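Section 4. Caring for the mattress

4.1 Before you start

Read this section once through before the first cleaning. It applies to the Lira quilted mattress in all sizes, used on a slatted base, a box base or directly on the floor. The Lira topper has its own sheet, packed with the topper.

The quilted cover on the standard Lira is sewn to the mattress and does not come off. If your mattress has a zipper along the side, you have the Lira Z. Follow section 5 for washing the cover, and use this section only for dry cleaning between washes.

Dry cleaning means brushing, collecting and vacuuming. Do it once a month, and any time food, sand, lint or pet hair has been on the bed. Deep cleaning with liquid is covered in 4.5 and should be kept for stains.

You will need:

A hand brush with soft bristles, kept for bedding only
A dustpan with a smooth, straight lip
A vacuum cleaner with an upholstery nozzle
A dry white cotton cloth
A trash bag or a lidded bin next to the bed

Note: A brush that has been used on floors or a fireplace will carry grit and soot onto the cover. Mark the bedding brush on the handle and store it with the spare sheets.

Caution: Do not use a wire brush, a stiff scrubbing brush or a rubber pet-hair block on the quilting. These pull the stitching.

4.2 Clearing the bed

1. Remove pillows, blankets, sheets and the mattress protector. Fold the sheets inward from all four sides as you lift them so that crumbs stay inside.

2. Shake the sheets outdoors or over a bathtub before they go in the laundry.

3. Open a window if the weather is dry. Leave it open until you have finished 4.4.

4. Switch off and unplug any heated pad. Lift it off flat. Do not roll it while it is warm.

5. Check along the border band and at the corners for hairpins, coins and buttons. Pick these up by hand. A hard object dragged across the quilting can cut a thread.

4.3 Brushing and collecting

Brushing comes before vacuuming. The larger pieces can block an upholstery nozzle, and a blocked nozzle rubs on the cover without picking anything up.

1. Wipe the dustpan, inside and underneath, with the dry cloth. The underside will be resting on the bed.

2. Check that the lip of the pan is smooth. Run a finger along it. If it has a nick or a burr, use another pan.

3. Start at the head end. Hold the brush low, with the bristles nearly flat to the cover, and use short strokes toward the middle of the bed.

4. Follow the curve of the stitching wherever you can. Dust and crumbs settle in the grooves between the padded areas, and a straight stroke passes over the top of them.

5. Where something is stuck in a groove, stretch the cover lightly with your free hand on both sides of the seam. The groove opens and the brush can reach in.

6. Work from the head end to the middle, then from the foot end to the middle. Finish with the two long sides. Everything loose should now be in one area.

7. Set the dustpan down with its opening toward the debris and press the lip lightly into the padding. The padding must sit level with the lip or slightly above it. If the lip stands proud, crumbs will go underneath.

8. Sweep into the pan with one stroke at a time. Lift the brush between strokes. Brushing back and forth throws light pieces across the bed again.
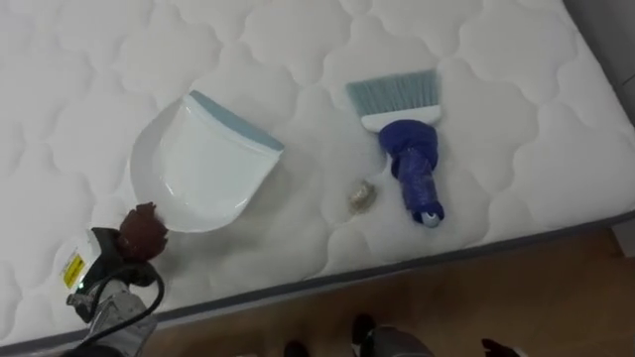

Paraskevi Kalogeropoulos wrote to us that she gets better results kneeling beside the bed than leaning over it, and that she turns the pan and works from the other side when a piece will not come out of a seam. She also asked for a warning about full dustpans, having tipped one over on a clean cover. We have added it at step 10.

9. Pick up paper scraps, threads and anything else that keeps slipping ahead of the bristles by hand.

10. Empty the pan before it is half full. Carry it level to the bin with the brush laid across the opening.

11. Tap the brush clean over the bin, never over the bed. Comb the bristles with your fingers to remove hair.

Note: If you must leave the work partway through, take the pan and brush off the mattress. A loaded pan left on a soft surface will tip when someone sits down.

Caution: Do not press down on the pan with your full weight. The lip may mark the cover, and a thin pan can crack.

4.4 Vacuuming

1. Fit the upholstery nozzle. Wipe it with the cotton cloth.

2. Set the vacuum to low suction. On high suction the nozzle grips the quilting and lifts it from the padding underneath.

3. Work in lanes the width of the nozzle, head to foot, with each lane overlapping the last.

4. Go over the border band and the edge seam separately, using the corner of the nozzle.

5. Leave the mattress uncovered for 30 minutes before making the bed.

If you wish to reduce odor, sprinkle plain baking soda over the cover after step 4, leave it for the full 30 minutes and vacuum again. Use a thin layer. Baking soda that packs into the stitching is slow to get out, and brushing it only drives it deeper.

4.5 Spots and stains

Treat a spot only after the surface has been brushed and vacuumed. Crumbs and dust turn to paste when they are wetted and will leave a ring on a light cover.

1. Blot any liquid with the cotton cloth. Do not rub.

2. Mix a few drops of clear dish soap into a cup of cool water.

3. Dampen a clean part of the cloth, wring it out hard and dab from the outside of the spot toward the center.

4. Repeat with plain water to take out the soap.

5. Press with a dry cloth, then let the area dry in moving air. A fan is fine. Keep a hair dryer on the cool setting.

6. Do not make the bed until the spot is dry to the touch and the padding under it no longer feels cool.

Caution: Do not use bleach, solvent, furniture polish or carpet shampoo. Do not use a steam cleaner. The foam core holds moisture and cannot be dried from the outside.

Note: For blood, use cold water only. For grease, lay a little cornstarch on the spot for an hour and vacuum it off before using soap.

4.6 Turning

The Lira has a sleeping side and a base side. It is rotated head to foot and is not flipped.

Rotate the mattress every three months in the first year and twice a year after that. January and July are easy to remember. Brush and vacuum before you rotate, and clean the base at the same time.

The 160 cm model and larger models need two people. Stand at opposite corners and slide the mattress around on its base. Do not lift it by the border band. Do not bend it to get it past a wall or bed frame.

While the mattress is partly off the base, brush the slats from the wall side outward and collect the dust from the floor. Use a floor brush for this and put the bedding brush away first.

4.7 Care of the brush and dustpan

1. Wash the dustpan in warm soapy water after each monthly cleaning. Rinse it and dry it with a towel, including under the lip.

2. Wash the brush when the bristles look gray or feel sticky. Swish it in lukewarm water with a drop of soap, rinse, and shake it out.

3. Dry the brush lying on its side or hanging. Standing it on its bristles bends them, and bent bristles skip over the grooves.

4. Do not use either tool on the mattress until it is fully dry.

Replace the brush when the bristles have splayed so far that they no longer meet the surface together.

4.8 Common problems

Crumbs collect under the pan
The lip is not pressed in far enough, or the pan is sitting across a deep seam. Move it onto a padded area.

Lint clings to the cover and will not brush off
The air is dry and the fabric has a static charge. Wipe over the area once with a barely damp cloth, wait 5 minutes and brush again.

A thread has come loose
Do not pull it. Trim it to the length of a fingernail with small scissors. If the seam has opened, stop using the brush in that area and contact us.

The cover looks flattened in places
This is normal where people lie. Brush lightly against the direction of the flattening after vacuuming, and rotate at the next due date.

Questions about cleaning can be sent to Evangelia Tsolakis in customer service at Tzavaras. Include the model name and size from the label at the foot end. For airing, storage and moving, go to section 6.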